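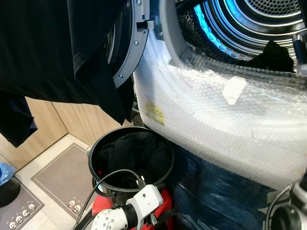 Figure 4.1 Black clothing at the door of a front-loading machine. The drum is perforated steel.

Chapter 4
The Time We Were Promised

In April of her first year of marriage, Brenda Ulloa began writing down what she did all day. She kept it up for 196 days, in a notebook meant for recipes, and it is one of the dullest documents you will ever be asked to read. It is also the reason this chapter exists.

Mondays went on washing. Her mother had spent Mondays on washing too, but with a copper, a mangle and a bad temper. Brenda had a new Wurex twin-tub, bought on credit, and the leaflet promised her "a day returned to you". The notebook shows where the day went. The sheets, once changed every fortnight, were now changed weekly. Shirts that had lasted until Thursday were thought unfit by Tuesday – chiefly by her husband, who did not wash them.

Economists like to treat a labour-saving device as a simple subtraction. Historians of the home have been less sure. When a task gets easier, people tend to do it more often, and to think less of the neighbours who don't.

In this chapter we look at how standards of cleanliness rose along with the machines. Section 4.1 deals with water and who carried it. Section 4.2 follows the decline of the Ojeda steam laundry, whose owner, Tadeo Ledesma, blamed the twin-tub, the bus fares and his brother, in that order. Keep Brenda's notebook to hand – extracts are printed at the end of the chapter, minus the recipes.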